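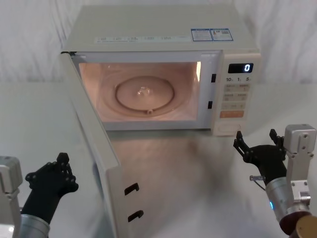 Newsletter > Winter issue > Food and kitchen

Search the newsletter Enter keyword Go

Last updated: December 29, 2018

Lunch from home in the cold months

by Csenge Hajdu

When I moved to Grestamthorpe I ate a sandwich at my desk every day for the whole first winter. In my country the midday meal is the warm one, and a cold sandwich in a cold month made me a little sad, I must admit. Later I started to bring my own food, and several colleagues from the Busorbridge office asked me to write down how I do it. I am not a trained cook. I only had a grandmother with strong opinions about soup, and I have added some advice from people in the building who cook better than I do.

I cook in the evening, one time in the week, and I make one big pot. From it I take four lunches. The fifth day I leave open for the market or for going out with somebody, and I find it good to have that day to look forward to.

What travels well

Thick soups are the best travellers. Lentil, split pea, bean and barley, all of these become even better on the second day. Thin soups are more risky in a bag, and noodles drink up all the liquid during the night, so if you like noodles please carry them in a separate small pot and put them together at lunch.

Stews with root vegetables are also very good. Potatoes are fine if you keep them in the fridge, but they become floury when you freeze them. Rice must be cooled quickly after cooking and put in the fridge as soon as it is cool. Eat it the next day and do not warm it a second time.

I do not bring fish to the office. Teodora Mujić disagrees with me and says that a mild white fish in tomato sauce disturbs no one. We have discussed it many times on the stairs and I do not think we will agree before spring.

The lentil soup

200 g brown lentils
1 large onion
2 carrots
1 stick of celery, with the leaves if it has them
2 cloves of garlic
1 tablespoon tomato purée
1 bay leaf
1 teaspoon sweet paprika
oil, salt, a little vinegar

Cut the onion small and cook it in the oil on a low fire until it is soft and yellow. It takes longer than most recipes say. Add the carrots and the celery in small pieces, then the garlic, then the purée. Take the pot off the heat before you add the paprika, which burns very easily and is then bitter, and stir it in well.

Put the pot back, add the washed lentils and the bay leaf, and cover everything with water, three fingers above the lentils. Let it cook slowly until the lentils are soft but still whole. Put the salt near the end and the vinegar last, one spoon, and taste it. If it becomes too thick in the fridge, add some water when you warm it.

Nikola Vlachou makes almost the same soup, but without paprika and with much more olive oil and oregano. She serves it with olives at the side. I have tried it and I now make hers every second time.

Warming it again

Fill a bowl or a microwave-safe box only to two thirds. Soup that stands too high will go over the rim, and thick soup can jump. Put a cover on it loosely so the steam can come out. Warm it for two minutes, stir down to the bottom, then warm it again until it is steaming hot in the middle also. Stirring is important with a stew, where the border can be boiling and the centre still cold from the fridge.

Bread should not go in with the soup. Give it a short time in the toaster, or eat it as it is.
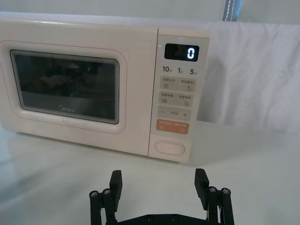

Boxes, jars and lids

I tried many boxes before I found what I like. Plastic ones are light, but tomato and paprika colour them orange for always. Glass is heavier on the bus, but it washes clean and does not keep the smell of garlic. Look at the lid before you look at the box. A good lid has a rubber ring which you can take out and wash, and you should take it out, because the old soup hides under it.

My jars come from Sillero, the small household shop behind the bus station. Candela Benítez at the counter let me fill one with water and turn it over above the sink before I paid, and I recommend that you ask for the same. Keep your box standing up in the bag, with a tea towel tied round it. The towel can then be your table cloth.

Please write your name on the lid. Masking tape and a pencil are enough, and the tape comes off in warm water.
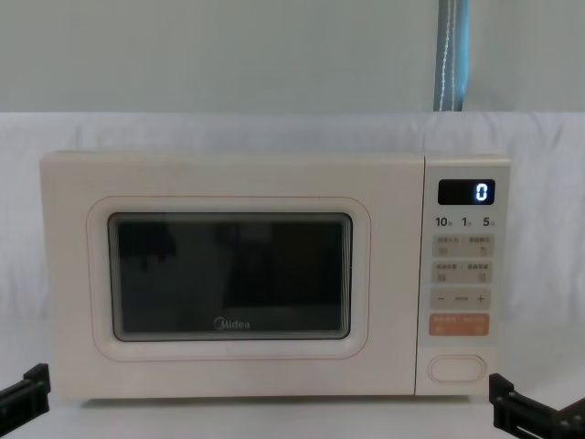
From readers

Rongrong Jin wrote to us after the August issue with an idea for breakfast. She cooks rice porridge in the evening with a piece of ginger, keeps it in the fridge, and adds spring onion and a little soy sauce in the morning when it is hot. She asks if other readers have a savoury breakfast which can be prepared the night before, for she is tired of hearing only about oats.

We also had a question about dumplings. A reader would like to know how to carry them so they do not stick together. I brush mine with melted butter and lay them in one layer with baking paper between, but I believe there are better ways, and I would be glad to print them.

For the next issue we are collecting recipes with cabbage. Red, white, pointed or sour, all are welcome. Please send the amounts in grams if you can, and say how many people will eat from it. You can leave it on paper in the newsletter tray at Busorbridge, ground floor, next to the coat hooks.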